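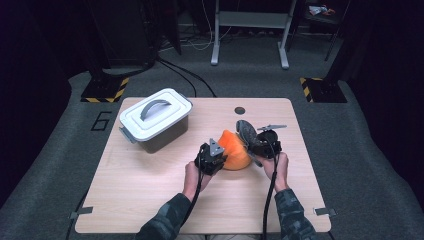 1/8
Sorting out the soft toys this week. They have been in carrier bags since October and I want them in proper boxes before the summer holidays.

2/8
The boxes are the smoky see-through sort with a white lid and a grey carrying handle. You can tell from across the room what colour things are inside, but it doesn't look like a heap of toys on the shelf.

3/8
I do it at the low table because the carpet is easier on my knees than the kitchen floor. Bags on the left, box at the back, one thing out at a time.

4/8
Orange things go together. I tried sorting by size first and the children never put anything back in the right place. Colour they can manage, even the youngest.

5/8
Check the seams before anything goes in. Press it all over and look for stuffing coming through. Anything split goes in the mending bag, and I do the mending in front of the telly.

6/8
Washing: cool wash inside a pillowcase with the end tied, then dried flat on a towel. Lumpy ones need pulling back into shape while they are still damp. Leave them overnight and then another day, as the middle takes longer than you'd think.

7/8
Lindalva Macedo asked about labels. I use a strip of masking tape on the short end and write on it in felt tip. It peels off when the contents change. The printed ones I had before left glue behind.

8/8
Full boxes go on the bottom shelf with the handles up. Don't overfill them or the lid won't clip down. There are 6 boxes altogether and two are still to do. Dressing-up clothes are next, and those will need something bigger.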